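Winter Storms in Rovholm: Questions from New Residents

Every year before the dark season I receive the same questions from people who have moved to Rovholm from warmer places. I collected the answers on one page. I am also not from here, so I remember well what I didn't know. Sobia Dogar and Rizwan Afridi read the page and corrected me in several places.

When does the snow begin?

The first snow usually comes in October, but it melts the same day. The snow that stays comes later. In September you can already have ice on the car window at six in the morning, so buy a scraper early.

How cold does it get?

The thermometer alone will not tell you much. We live near the water and the air is damp, and the wind from the Ornasstead side goes through a normal coat. My coldest morning here was 11 below zero, and it felt worse than the much lower numbers I have seen inland.

What is the "white wind" that neighbors talk about?

It is the local name for blowing snow. The sky above you can be blue, and still you cannot see the other side of the street, for the wind lifts old snow from the fields. It can start in a few minutes. If you are driving, slow down gently and don't stop on the road itself.

Will the power go out?

Sometimes, yes. Last winter we had 2 long outages in our part of town. Wet snow sticks to the lines and is heavier than it looks. Keep a flashlight where you can find it in the dark, and some food that you can eat without cooking.

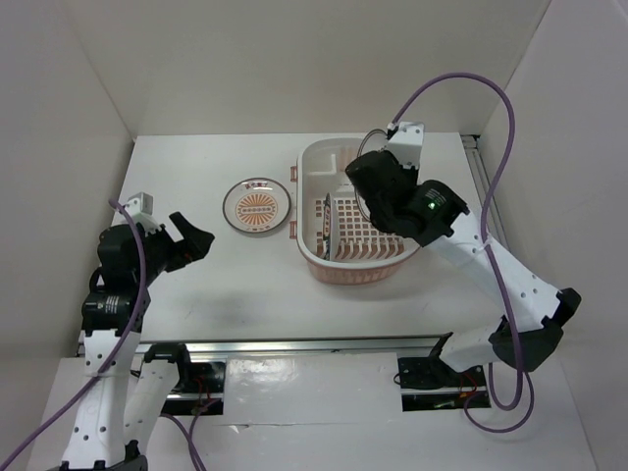 Fill a few bottles with water too if you live up the hill, where the pumps need electricity. Najwa Obeidat lives on Qureshi Street, near the top, and she fills hers as soon as the forecast says wet snow.

Is the road to Jiden closed in storms?

The low part is often closed, and the high part almost always. Road 651 is cleared first and stays open longer, but it is a detour of about 100 kilometers. If your trip can wait until the next day, let it wait.

Do I have to clear the snow in front of my house?

The sidewalk, yes. The street, no. Please don't push your snow onto the street after the plow has passed – the driver will not come back for it, and it freezes into a hard ridge.

Why is there fog when it is so cold?

The sea is still warmer than the air, so it steams. It is beautiful from the harbor wall around sunrise. The same fog leaves a thin ice on the steps and railings, and you will not see it.

When is it over?

Tahira Cheema says April. Naveed Hashmi keeps his winter tires on until May, and he was right two years in a row. I put my boots away when the ditch behind the school is running again.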